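# Soup first, questions later: lunch at Craddock 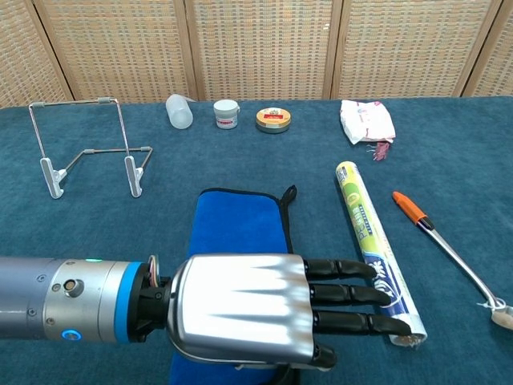
*Palm down on the blue cloth, three black fingers out straight.*

I got to Craddock at 2, right as lunch was winding down, and the owner put a bowl of barley soup in front of me before I'd even found my pen. So that's how we did the interview, me slurping and her talking!

She opened the place in March, in what used to be a shoe repair shop on Ukirov Street. "I wanted one room and a short menu," she told me. "My last kitchen had 308 recipes in the binder. I was sick of the binder."

The soup changes daily, but the potato dumplings (get them fried, trust me) never leave. She tried pulling them once. "I had people standing at the counter looking at me like I'd moved away."

I asked about the bread, a dark, sour loaf I'd have happily eaten plain. It comes from Zullero, the bakery a few doors down. "I can't bake. I've tried, and my kids were very polite about it."

Dinner is next, Thai-style mussels included, if she can find another cook. For now it's lunch only, at 354 Ukirov, and they take cash or card. I took a second loaf home and it didn't see morning.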